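Stop buying grippers off the payload chart

Naveed Baloch, 2019-02-11

Third gripper comparison I've read this month and all of them lead with payload. Max payload, max stroke, max force. Then a nice clip of the thing lifting a dumbbell. Who is lifting dumbbells? Not us.

We've been at this since August. Two arms, one table, three sets of fingers, lots of bad coffee. The Carvalho fingers, the Plilel ones, and the set the Pindirville shop cut for us on short notice. On the chart Carvalho wins easy. On the table it comes in last, and it's not close.

Reason is wires. Parts are easy now, pretty much any parallel jaw will pick up a block. Give it a tiny motor with leads coming off it and the jaw closes on the motor fine and on the wire too, and then you drag the neighbor out of the bin with it. The chart has no row for that.

We logged 2,000 picks per set. Carvalho got 1,862 and people tell me that's good. Ok, but 246 of those came up with a lead pinched in the jaw, and I don't call that a good pick. I'd call it a repair ticket. The Plilel fingers are weaker, slower, kind of ugly, and I'd take them tomorow.

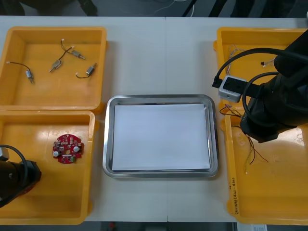 Both arms over the bins: micro motors top left, red board below, wires on the right.

Same goes for cameras. Everybody argues resolution. I'd argue about where you bolt it. A camera on the side of the arm sees the part great right up until the fingers get there, and then it sees fingers. Also its cable needs somewhere to go and that somewhere is usually the other arm's way. Ulleo sells a sharper unit and I dont want it, I want a smaller one with the plug on the back.

So my ask to vendors, for what its worth. Put a loose wire in your demo. Two motors with their leads crossed, a thin connector, a board with tall parts on it. Show me the misses. If you only have the dumbbell clip I'm going to assume you tried the wires already.

Comments open till I get sick of them.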